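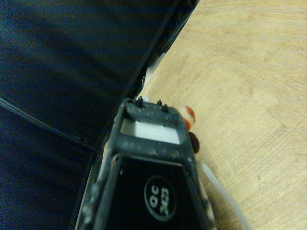

毛绒玩具收纳小集,说明写得急,先凑合看。整理:Impi Saarela。更新:2025年7月6日。

## 内容

主题就一个:桌上一只藤编筐,毛绒玩具放在筐里,有满的时候,也有空一半的时候。项目代号 Rundora,旧文件夹里还叫 Etim,是同一个东西,别下两遍。

- 片段:478 条
- 带文字标注:400 条
- 没标完的放在 `todo/`,标完再挪

## 玩具和筐

玩具都是软的,不带电池,不发声。名字按颜色加种类写,颜色在前,认不出是什么动物就只写颜色,不要猜。压在一起的也要分开写,一只一行。比如筐里同时有橙红、浅蓝、深绿几只挤着,棕褐色的小熊露得最全,那就先写小熊,再写旁边的。白底带棕色斑的统一叫“白棕”,以前有人写“花的”,我改了一部份,没改完。
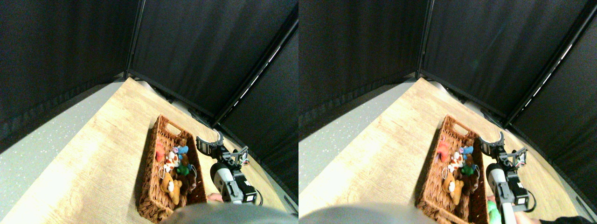

筐的叫法之前吵过一轮,定下来用“藤筐”,不用“篮子”。筐的朝向要记,标注时拿一头的椭圆提手孔当参照,孔朝远处记 `far`,朝近处记 `near`。这是 Latunville 那边提的,比原来写角度省事,旧的角度字段留着没删,读的时候跳过就行。

## 标注字段

| 字段 | 写什么 |
|---|---|
| `toy` | 颜色+种类 |
| `place` | 筐内 / 桌面 / 看不清 |
| `handle` | far / near |
| `note` | 随便写,别太长 |

“看不清”可以用,别硬填。

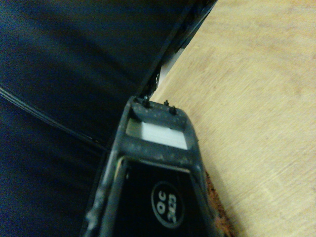

`place` 只看玩具主体在哪。耳朵、腿搭在筐沿上的,主体在里面就算筐内。两只叠着,下面那只只露一点,也照写,`note` 里加“被压”。`toy` 里不要写品牌,也不要写大小,大小每个人感觉不一样。

筐里剩得少的片段单独列在 `few.txt`,一行一个编号。适合先拿来试标,上手快。

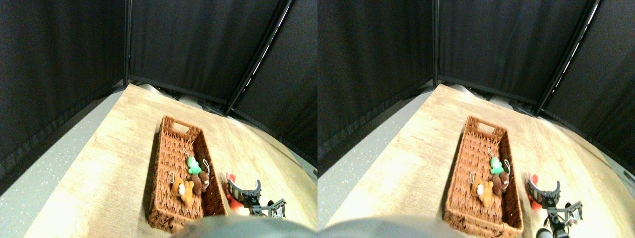

*藤筐,里面三只小毛绒玩具。*

## 已知问题

- 深绿和深棕暗处容易混,第 60 条我改过两次,还是不太确定
- `few.txt` 末尾多一个空行,读取时注意
- 编号 571 是旧表遗留,没有对应文件,忽略
- 有几条标注里“藤筐”打成了“腾筐”,搜的时候两个都搜一下

## 使用

内部学习、练标注都可以。转给别人请连同本文件一起转。原始打包放在 Gumness 共享盘的 `plush_basket/`,改动写进 `CHANGES.md`,写清改了哪条,署名。

待办:英文版说明,11月前补。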